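The Ivgate Tenants' Resource Office is posting a short thread on security deposits ahead of the summer moving season. Please read to the end before writing to your landlord. 1/10
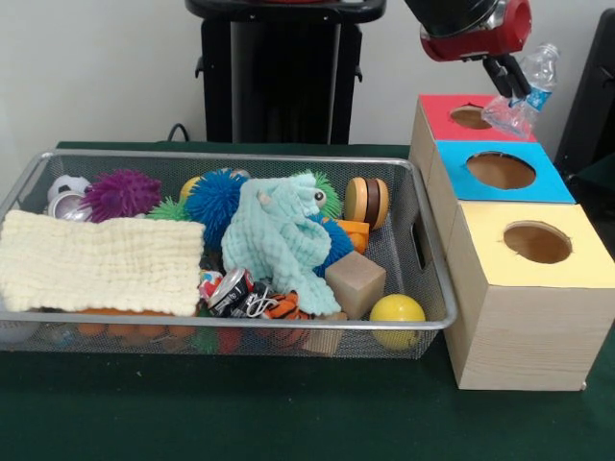
Zoriana Palamarchuk
Housing Information Officer, Ivgate Tenants' Resource Office
5/25/25

A security deposit remains the tenant's money during the tenancy. The landlord holds it against unpaid rent and damage beyond ordinary wear. State law sets the deadline for its return, and your lease may set an earlier one. 2/10

Ordinary wear includes faded paint, small nail holes and carpet flattened by furniture. A burned countertop or a missing interior door is damage. Most disputes brought to this office in March fell between the two - scuffed floors, stained grout, blinds with a bent slat. 3/10

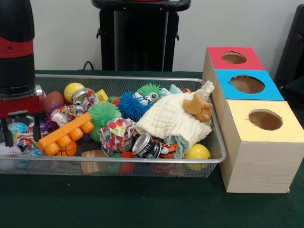 Give notice in writing, even when you are on good terms with the manager. State the date you will leave and the address where the deposit should be sent. Keep a copy. A phone call is difficult to prove later. 4/10

Request a walk-through before you hand over the keys. Bring the move-in checklist and note any disagreement on the form itself. If the landlord declines to attend, record the date of your request and carry out the inspection with another adult present. 5/10

Our colleague Kha Giáp has revised the office's checklist. It now runs to 2 pages and has a separate line for each window, smoke alarm and appliance. Paper copies are at the front desk. Earlier versions may still be used. 6/10

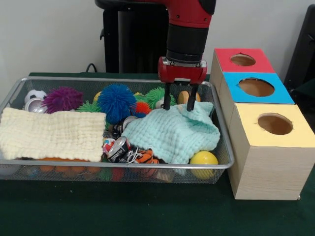 If money is withheld, ask for an itemized statement. "Cleaning, general" does not tell you what was cleaned or what it cost. Ask for receipts and for the age of any item replaced. A tenant should not be charged the full price of new carpet when the old carpet was 16 years old. 7/10

Should the statement not arrive, send a demand letter. State the amount held, the date you moved out and the date by which you expect a reply. Keep the tone plain. Cường Bạch reviews draft letters by appointment and will return comments in writing. 8/10

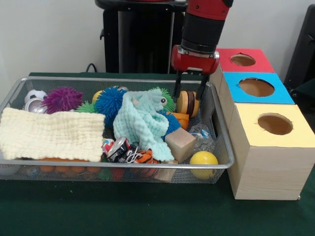
Small claims court is available when letters fail. Check the filing limit in your county first. One Juvside household recovered nearly $3000 last year on the strength of a signed checklist and two letters. Results vary, and this office does not represent tenants in court. 9/10

Roommates should settle among themselves, in writing, who receives the refund. Landlords commonly issue a single check in the names of all tenants on the lease - a problem if one of them has already moved out of state. Questions on shared leases may be sent to Natália Ďurica through the office contact form. 10/10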